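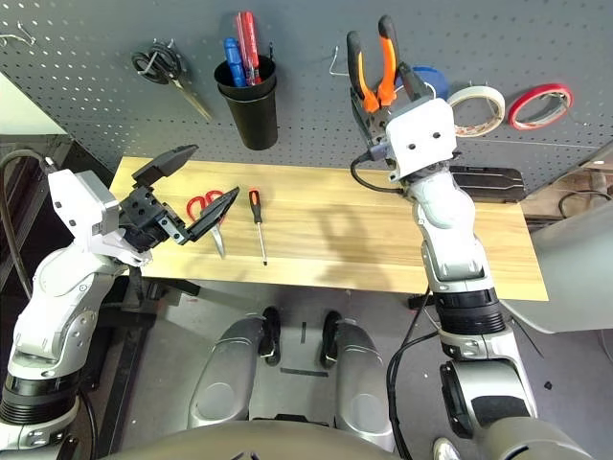
27/03/2023 – Zarkdale, tool board cell, bench rules rev. 7

Went through the draft rules for the two-arm cell line by line with the arms over the bench. Rev. 6 was copied from the Skorkcombe cell, where the tools lie in trays and nothing hangs. A good part of it does not fit a pegboard. Notes follow in the order of the draft. Wording marked "adopt" goes into rev. 7 as it stands.

1. Start state

Rev. 6 says "bench clear." Too strict for us and also too vague. Half of the Awan tasks begin with a tool on the wood, usually the red-handled scissors, sometimes a screwdriver as well. Clear of what?

Adopt: The start state is the list on the task card. Each tool is either on its hook, in the cup, or on the bench in the zone named on the card. Anything not on the card comes off the bench before motion is enabled.

Blades and driver tips on the bench point to the front edge, handles to the board. Both the scissors and the screwdriver were lying that way during the check. It matches what the grasp planner expects, and a person picking up the same tool from the front finds the sharp end toward them, so the card needs a line about reaching over from the side. Not happy with this. Open item.

2. Approach to hanging tools

Pliers are the worst case on the board. They hang jaws down with the handles splayed, so the widest part is at the top and the finger gap has to be chosen for the part actually being gripped. With the fingers on both sides of the head there is little room between the right finger and the blue tape. Rev. 6 has no rule for neighbors at all.

Adopt: Fingers open fully before the last approach segment. The final segment is straight in toward the board and at reduced speed. No sideways correction once the fingertips are level with the tool. If the tool is off center, back out and start the segment again.

Adopt: Contact with a neighboring item counts as a fault, even if nothing falls. Log it with the name of the neighbor.

The second rule will raise the fault count. The last block was 127 episodes and the logs cannot tell us how many touched the tape, as the field did not exist. Bultik can take a free text field today and a proper drop-down in the next build.

3. Idle arm

The arm that is not working must be somewhere. Rev. 6 says "retracted," with no pose given, and operators have been choosing their own. With the left gripper low over the bench, it stands above the scissors and hides part of the handles from the head camera. Raised toward the top, it leaves the scissors in plain view. The raised pose is better for the camera. It also means the wrist and gripper are no longer in the head view, so a fault at that gripper will not be seen from there.

Adopt: Idle pose is named and stored in Bultik, one per arm. No hand-set idle poses.

Adopt: Before an idle arm is moved out of the head view its gripper is confirmed empty.

Tried to write a minimum distance between the two arms into the same rule. Dropped it. The controller already enforces a value and a second number on paper will drift away from it. The card should point to the controller setting by name.

4. Board layout

Current order along the board, left to right: black-handled scissors, cup with the drivers, pliers, then the tape rolls – blue, cream, red. There are bare hooks as well, one at the far left and one between the cup and the pliers. Bare hooks are a nuisance. They are thin wire on a dark board, and the depth data on them is poor.

Adopt: A hook with no tool assigned on the task card is removed. A hook whose tool is in use stays and is marked "expected empty" in the scene file.

The tape rolls hang close together and the grippers are wide. The red roll disappears from the head view easily when the right arm works there. Suggest one empty column of holes more between the rolls. Not adopted yet, as every recorded pose for the tape would have to be taught again.

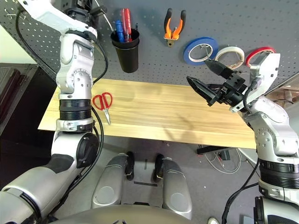
5. Cables

Two separate matters that rev. 6 mixes in one paragraph.

Arm cables. The loops outside the arms need slack for the full wrist range, but slack is also what catches on hooks. The left loop stands out a fair way from the joints. Rule should state the check and leave the length alone.

Adopt: After any change to the dress of a cable, run the full wrist range on that arm at reduced speed with the board loaded. One person watches the loop only. Result goes in the log.

Floor cables. They come down under the front right of the bench and spread out on the floor near the base. They should be gathered and fixed to the bench frame above floor level. The bracket under the front edge looks usable for this, to be checked that it is not there for something else.

Adopt: No cable lies on the floor in front of the bench between the base and the corner of the bench.

We do not meet this rule at present. It goes in anyway, with a date to comply in September at the latest.

6. Base position

The dark tape on the floor gives the stop position by eye. Good enough for parking, too coarse for replay of taught poses. A shift of 2 mm at the base is tolerable at the cup and not at the pliers.

Adopt: Floor tape is for rough placement only. After every move of the base, run the board registration routine before the first task.

Adopt: Floor tape is replaced when an end lifts.

7. People near the cell

Rev. 6 allows standing beside the base "when needed." Needs a real rule. Draft text, not adopted:

Anyone within reach of either arm holds the enable device or has agreed with the person who does. Hands stay off the bench while either arm is under power. Resets of tools are done with motion disabled and confirmed on the screen, and an arm that has merely stopped moving does not count as disabled.

Needs review against the risk assessment for the cell before it gets a number. The assessment was written for a fixed base.

8. Wear checks

Finger pads: inspect every 3,000 grasps, counted per gripper. Bultik keeps a combined count for both arms, so this needs a change in the logger. Until then use the combined count for both, which errs on the early side.

Hooks: pull test by hand when the board is reloaded. A bent hook is replaced, never bent back.

Open

Direction of blades on the bench (1).
Tape spacing, cost of teaching the poses again (4).
Use of the bench bracket for cable support (5).
Text of section 7 to be compared with the risk assessment.
Send the adopted lines to Skorkcombe. The neighbor contact rule may be useful for their trays too.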